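Pastura: grasp labeling and replay tools for tabletop clips

Welcome, and thank you for reading this far down the repository page! Pastura is a small set of Python tools for people who train grasping policies from hand-held gripper recordings. It reads a clip, finds the fingers, proposes a mask for whatever lies between them, and writes out a label file that our planner, Flavgate, can load without any further conversion. It began as a pile of scripts on Darcy Gill's laptop, and a few of the odder function names still date from then.

What is in the release

The package holds 1129 labeled clips from home kitchens, split into 772 for training and the rest for validation and testing. The exact lists live in the splits folder. Please use them as they are if you plan to compare numbers with ours, as clips from one kitchen never appear in two splits.

Soft things are where the mask proposer earns its keep, and also where it gets into trouble. A ribbed orange cloth lying over a pale yellow, see-through sort of material on a plaid tablecloth gives it folds, highlights and stripes to sort out all at once, and with a second gripper reaching in from the left there are two sets of black linkages to keep apart as well. We label the near fingers as tool_0 and any other gripper as tool_1, even when one passes behind the other.
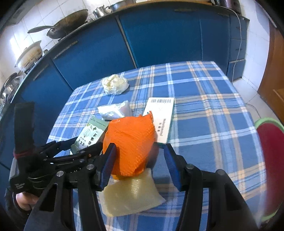

Running the labeler

Install the requirements, put your clips in the input folder, and run label.py with the path to a config file. The default config suits a wide fisheye lens; if yours is flatter, set lens to plain, or the finger masks will drift near the edges. Expect the first run to be slow while the model weights download (they are kept in a cache afterward, so be patient just the once).

Known issues

Glossy packets sometimes come back as two objects, split along a crease. Rostislav Kopecký has a fix on the istoveo branch — it works nicely on crumpled plastic but still merges boxes that touch, so we have left it out of the main release for now. Clips longer than 1000 images need the chunked option.

Questions and pull requests are very welcome. Please attach your config file when you report a bug.

Last updated May 28, 2021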